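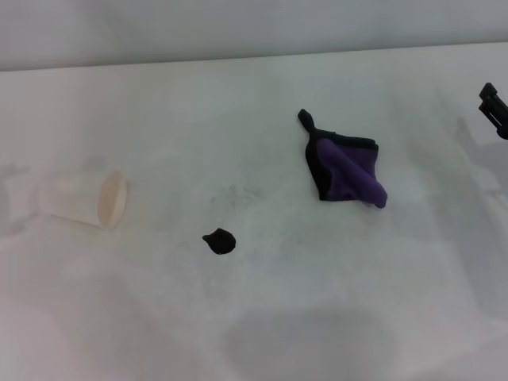

# Celtemum Tabletop Items

Reference list and cleaning notes for small items kept on the white tables at the Clastgate workshop. Maintained by Lụa Kim. Last full revision: April 29, 2019.

## Contents

- `items.csv` — one row per item, 186 rows
- `surfaces.csv` — table condition, one row per check, 75 rows
- `notes/` — free text, one file per table

## Fields in items.csv

| Field | Meaning |
|---|---|
| `item_id` | integer, never reused |
| `class` | `cup`, `cloth`, `cap`, `other` |
| `color` | plain color word |
| `pose` | `upright`, `on_side`, `flat` |
| `disposable` | `y` or `n` |

`pose` is recorded as found. A cup lying down is `on_side` even if it was standing at the previous check. Do not set it upright before filling in the row.

Small dark pieces that can't be identified by eye go in as `other`, with the color filled in. Use `cap` only after the piece has been picked up and looked at. Olumide Okeke went through the older rows in March and moved 123 items from `cap` to `other`.

## Surface grades

- `0` — clean
- `1` — faint smudges or streaks
- `2` — visible residue, wipe before next use
- `3` — stained, does not come off with a damp cloth

Grade the worst area, then note where it is. Specks close to a dark item count toward the grade. Shadows do not; check from a second side if unsure.

## Known problems

White cups on white tables are undercounted in the early rows. Nuwan Ranasinghe is rechecking them table by table.

Rows 141 and up use the new color words. Earlier rows still mix `gray` and `lt gray`.

`surfaces.csv` has no column for the cleaner used — see `notes/` for that.

## Changes

Send corrections to Diệp Tăng with the `item_id` and the field name.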